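Home Kitchen Workshop Laundry Ask Me About
Search this site... Go

Keeping the junk drawer (and the game shelf) under control

I've lived in the same small house since 2000 and in all that time I have owned exactly one tidy drawer, and it only got that way last June. So take this from a slow learner!

First thing, empty the whole drawer onto an old sheet or a big piece of paper. Don't pick at it an item at a time, you'll just end up reading old receipts. I found 13 dead batteries in mine, plus a key for a bike I sold ages ago.

Save your small lidded tubs. Takeout ones are fine, and see-through lids save you a lot of opening and shutting. Rubber bands and twist ties go in one, picture hooks in another, and fuses get their own (mine live by the back door).

Sticky bottom of the drawer? Baking soda on a damp cloth, leave it around 2 minutes, wipe, then let it dry with the drawer open overnight. I line mine with leftover wallpaper and hold it down with a dab of glue stick at each corner.

Board games are the same job, really. When a box splits, tape the corners from the inside so the lid still fits. Loose pawns and dice go in a little open box while you play, then into a zip bag with the name of the game written on it in marker.

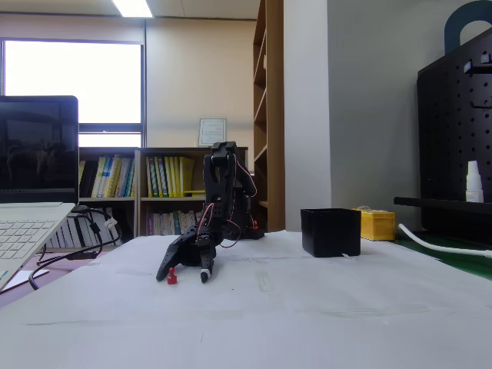 Oh, and write on the bag before you fill it, the marker goes on so much smoother. Next time I'm tackling the cupboard under the sink, wish me luck!

Contact | © Fornel Home Tips | Back to top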